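Handout 6: Notes on the Demonstration Visit

Read this before the discussion section. It covers the visit to the Londlow demonstration kitchen in February, what to take from it, and what you need to hand in. If you missed the visit, you can still do the written work from these notes, but you will need to borrow somebody's timing sheet.

1. Why we went

Up to now the course has dealt with robot arms that stay bolted to a bench. The parts arrive in a fixture, the arm knows where the fixture is, and the program runs the same way each time. A kitchen has no fixtures. Bowls get moved, people walk through, and the counter is a different height from the table next to it. Londlow runs its open day in a kitchen for that reason, and the staff there were willing to let a class stand close and ask questions.

There were 32 of us, which is more than the room holds. We went in by halves. The first half watched while the second half had the talk next door, and then the groups swapped. Both groups got the same talk from Shiyu Yao, who leads the demonstrations. If your notes differ from another student's, compare them before you write.

2. Two work surfaces

The robot has two arms and has to deal with more than one surface. One is a white folding table of the kind you can buy anywhere. The other is the kitchen counter, which has the food and the appliances on it. A folding table is a harder case than it sounds. It can shift if an arm leans on it, and its edge is rarely square with anything else in the room.

Look at where the grippers are relative to the near edge of the table. The teal cup stands farther in, between them and beyond them.
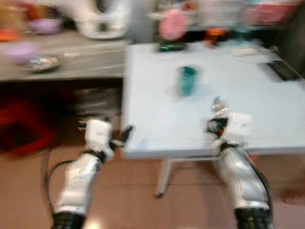

Course Notes, Vol. 4, p. 29

An arm that comes at a cup from below the level of the tabletop has to clear the edge first. The simple way to plan this is in three parts: lift, move over, come down. Most of you wrote it that way in the second assignment. The cost is time, because each part ends in a stop. The other way is to blend the parts into one curve, with a margin kept between the gripper and the edge. The margin has to cover the error in where the robot believes the table is.

The picture is also badly blurred, and that is worth a paragraph. The view comes from up at head height. Blur of this kind smears edges sideways, and a smeared edge is a poor thing to measure from. We talked about three ways of living with it:

Wait for a still view before measuring anything.
Use a shorter exposure and accept a darker picture.
Keep the last good estimate and trust the joint sensors in between.

The third works as long as nothing else in the room has moved. Remember this when you get to question 3.

3. Clutter

In the lab we put one object on the bench. At Londlow the surface had carrots, bowls, a glass, bottles and a food machine on it, and some of these hid parts of others. Several of you asked why the staff did not clear it. The answer in the talk was that a clear counter tests the arm and a full counter tests the whole system.

Clutter causes trouble in a few separate ways, and you should keep them apart in your report.

Hidden parts. A tall glass in front of other goods makes the outline of both hard to find. Because the glass is clear, you see through it to whatever is behind, and many depth sensors do poorly with it.

Shiny parts. A steel bowl throws back bright reflections that move when the viewer moves. They can be taken for an edge or a second object.

Look-alikes. Two bowls of the same color are a problem as soon as the instruction says "the bowl." The system needs some rule for picking one, such as the nearer of the two, and the person giving the instruction needs to know what the rule is.

Touching parts. When two bowls touch, a push on one moves the other. The gripper also loses the space it would want on that side, so the grasp has to come from somewhere else on the rim.

Then there are people. In the next picture a person in a white T-shirt is at the left end of the table, holding up a bowl with both hands, while the two arms are at the near side. Note the distance, and note that the left arm is on the same side as the person. 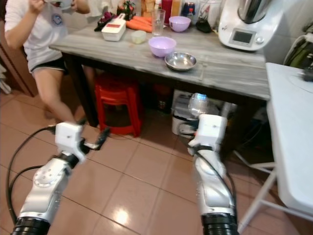 4. Sharing the space with a person

The talk spent the most time on this and I expect your reports to do the same. There are two broad approaches. In the first, the robot stops whenever somebody comes inside a set boundary. It is easy to explain and easy to test, but in a small kitchen the robot would spend most of the day stopped. In the second, speed and force are limited according to how near the person is, and the full stop is kept for close range. This needs a good estimate of where the person is, including hands, and hands are the part that moves fastest.

A view from the robot's head will not always hold the whole person. In the picture above the head is out of view. A program that looks for faces would find none and might conclude that the area is free. Any method you propose has to work from an arm, a leg or a torso alone.

The class exercise for this section uses a stopping distance. Take the arm's speed, the delay before the brakes act, and the distance covered while braking. Add the distance the person can cover in the same time. Use the values in the table from Handout 5. Your answer should be in millimeters. Mine came to 826 with the faster of the two speeds, and if yours is far from that, check that you counted the delay for the person as well as for the arm.

5. Grippers and flat objects

The last part of the visit dealt with tableware. A bowl has a rim, and a rim is a good thing for two fingers to close on. Cutlery is flat and lies close to the surface, so the fingertips must come down almost to the counter without pressing on it. If the robot's idea of the counter height is off by a few millimeters, it either closes on air or pushes into the stone.

Common ways to handle this:

Come down slowly and stop at the first light contact, then close.
Slide the object to the edge and take it where it sticks out.
Tip the object up with one finger and grasp with the other.

The second is often used by people, without thinking, for coins and cards. It needs a free stretch of counter, and it needs something to stop the object going over the side.

For the sketch exercise, use the picture below. There is a steel bowl in the middle, a fork to its right and a spoon just to the right of the fork. The spoon lies partly under the right gripper. Draw the counter from above, mark both grippers, and show the path you would give each arm so that the fork could be picked up without disturbing the spoon or the bowl. Then say which arm you chose and why. 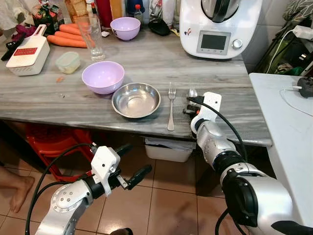
Department of Mechanical and Control Engineering, Canpolat Technical College

Two remarks on the sketches handed in so far. First, many of you sent the left arm across the top of the steel bowl. That can be done, but you must show how high it goes, and a view from above does not show height. Add a side view. Second, cables. Each arm has a black cable running along it near the gripper, and a path that turns the wrist too far will pull on the loop. Put a limit on wrist turn in your plan and state it in degrees.

6. Questions for the report

1. Describe one object from the visit that would be hard to find with a depth sensor and one that would be hard to grasp. They may not be the same object.

2. Compare the stop-at-a-boundary approach with the slow-down approach for a kitchen of the size we saw. Use your stopping distance from section 4.

3. The robot keeps its last good estimate of the table while the view is blurred. Give a case in which this leads to a collision, and a check that would catch it.

4. The staff have to give the robot spoken instructions in a noisy room. Write a rule for choosing between two bowls of the same color, and give one instruction that your rule would get wrong.

5. Suppose the folding table is swapped for one that is a little lower. List what has to be measured again.

7. Handing in

The report is worth 40 points, split evenly between the five questions. The sketch is marked separately and goes in the same folder. Keep the text under four pages. Use your own timing sheet for any times you quote, and say so if you took them from somebody else's.

Reading for next time is the Toraritz chapter on contact forces, first half only. Skip the worked problem on springs, as the sign is wrong in the second line. Bring a ruler.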